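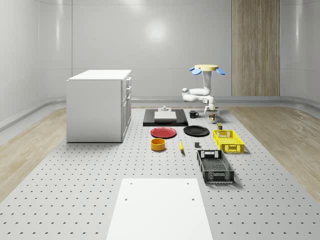 **Arm stops above the table and reports collision, but it touches nothing**

**pelikan_24** wrote:

Hello all. I have a problem since Thursday and I would like to hear if somebody knows it.

We run pick and place in simulation, in the Wunley cell with the arm hanging from the ceiling. The task is simple: go to the object, close the gripper, carry it to a crate. In 18 of 24 runs the arm goes down and then stops with "contact force limit exceeded, joint 4". The gripper is still above the object and I see free space on every side. After this the controller goes to safe stop and does not accept commands before I reset the whole world.

What I tried already:

- lower speed (no change)
- other start pose (no change)
- removed the small cube (no change)
- newer controller build, Citov branch (stops even earlier)

The log says 980 N in one time step, and in the step before it says zero. I do not believe in such a force.

---

**knurr** wrote:

Which collision shapes do you use for the crates? If you let the importer make a convex hull, then your crate is a solid block for the physics. It looks open, but the gripper can't go in.

---

**pelikan_24** wrote:

Thank you for the fast answer. I thought about this, but the stop comes also when the arm is far from the crates. For the yellow one I made the walls by hand as separate boxes, and for the darker one I took the hull from the importer. So you may be right for one crate, but I think it is not the whole story.

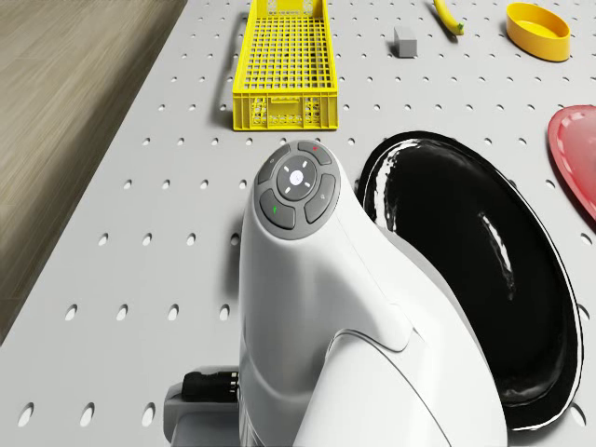
The other thing I noticed is that joint 4 is always the one in the message. If it was the crate, I would expect the gripper or the wrist to complain first. I attached the collision report to the ticket in the Trallberg tracker, but it is long and I don't understand all the columns.

---

**mosebacke** wrote:

A jump from zero to 980 in one step is almost always two bodies which are already inside each other. The solver sees the overlap and pushes them apart with all it has. So don't search for what the arm hits. Search for what overlaps.

My guess is the mount. Somebody in our group had blue parts at the base of the arm with full collision on them, and link 2 went through them at some angles.

---

**knurr** wrote:

I don't agree with mosebacke here. If the mount was the problem, you would get joint 2 in the log. The report names the joint after the link that has the contact, at least in the version I use.

---

**mosebacke** wrote:

It names the joint with the highest torque. It is a different thing, and the manual is wrong about it. I lost 2 days with this.

---

**tannenzapfen** wrote:

May I ask a stupid question: did you turn off the force limit to see what happens? Then the arm will fly or it will not fly, and you know more.

---

**pelikan_24** wrote:

Not a stupid question, but I don't want to do this. The same config file goes to the real cell, and last December one colleague forgot to switch the limit on again. The arm went into the table with full speed. No one was hurt, but since then we have a rule that the limit stays on, also in simulation.

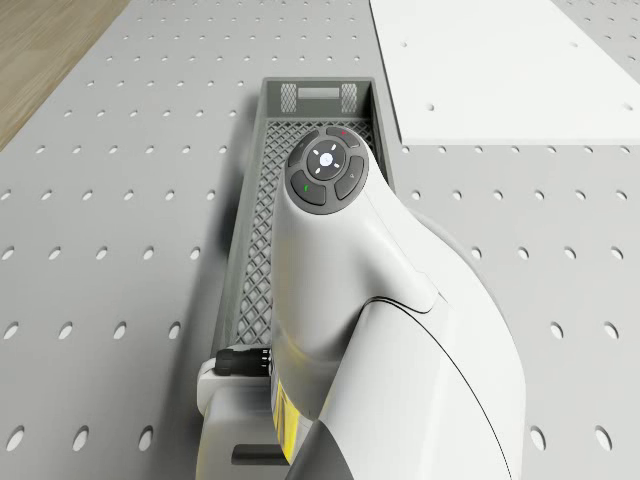

Yesterday evening I did the test of mosebacke in another way. I printed all contact pairs in the step before the stop. There are two pairs which should not be there. One is the gripper housing with the connector, and these two are fixed together, so they overlap always. The second is the darker crate with the fingers, but only in runs where the arm goes to this crate.

So maybe both of you are right a little bit.

---

**mosebacke** wrote:

The connector, then. Add the pair housing / connector to the ignore list and run again. The mount I take back.

---

**knurr** wrote:

And please replace the hull too! If you only ignore the connector, you will be back next week with the crate.

One warning - do not ignore the whole gripper group, as the Steinarsdóttir template does. With this template the fingers can go through the table and you get no stop at all. For the real arm this is much worse than a false stop.

---

**pelikan_24** wrote:

I did both changes. Ignore list only for this one pair, and for the darker crate I made separate walls and floor. I started a new series of 24 runs with the limit on and the original speed.
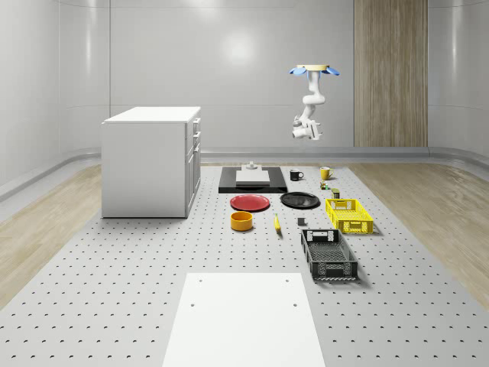 *The cell with all objects, nothing in the gripper.*

Result: 2 stops. Both are with the crate, when the fingers come too near to the wall, and there the force grows slowly over many steps. I think these are real contacts and the stop is correct, so I have to repair my approach path and leave the limit alone.

---

**tannenzapfen** wrote:

Good that you didn't listen to me then. Can you put the ignore list here? I have the same connector on my model.

---

**pelikan_24** wrote:

Yes, I will paste it when I am back at the office. It is only one line, but the link names are different in the Citov branch, so check yours first.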